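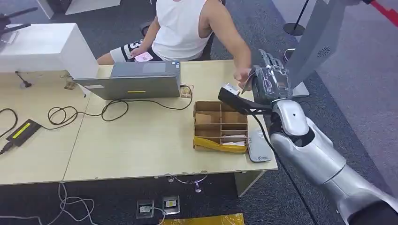

Grullix ticket, reopened again. Summary: the scan routine presents the reader, the guest presents a card, and the perception node carries on as if neither of them had turned up. The state machine should go from WAIT_CARD to READ the moment card_near goes true. With the white card right up against the scanner in the robot's hand, card_near is as true as it will ever be, and the log says WAIT_CARD. It says so 100 times a second, in case we missed it.

Things I have ruled out:
- Scanner driver. Plugged into my own machine it reads cards all day.
- Grasp controller. Finger torques are flat, no slip events.
- Restarting everything. Tried it, felt better, same result.

The Nover release notes say the card detector "now handles hands more gracefully." What it does is merge the guest's fingers, the card and our own gripper into one blob, decide the blob is part of the robot, and filter it out. Self-filter padding was raised in the same release. I have opinions about the timing.

Anju Ahuja asked for the timeout value. It's 4000 ms. At 3000 ms the planner gives up sooner and retracts the arm in what I can only call a huff, so I put it back.

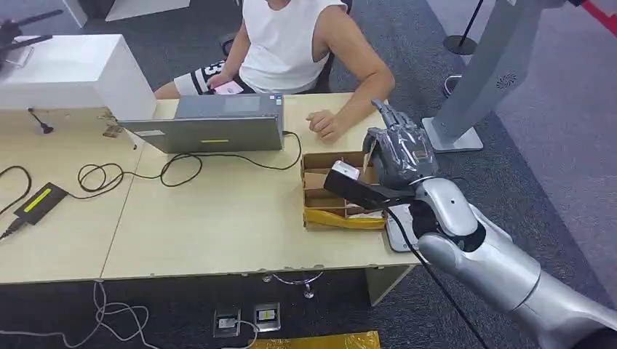

Update, 12 June 2018. Anju replayed the bag files through the old Malhotra self-filter and card_near fires on every presentation. So the detector is fine and I owe it a small apology. The padding is the problem: it's applied per link, and the tool link (the scanner) gets it twice, once from the hand model and once from its own mesh. Anything touching the reader counts as robot.

Workaround, in the Rurent launch file:

self_filter/tool_padding: 0.0
self_filter/inherit_from_parent: false

Set both. Setting only the first does nothing, because the inherited value wins and doesn't mention it in the log.

Still open:
- With zero padding, the cable shows up as an obstacle now and then and the planner refuses to move away from it. I've added a cable mask, which is a box, because I was tired.
- Someone needs to write a test with a card in it. The current 2 tests use an empty hand, and they pass beautifully.

Leaving this at "in progress" until the mask is something other than a box. Please don't close it as a duplicate of the November one. That was the speaker volume.

2 comments
0 shares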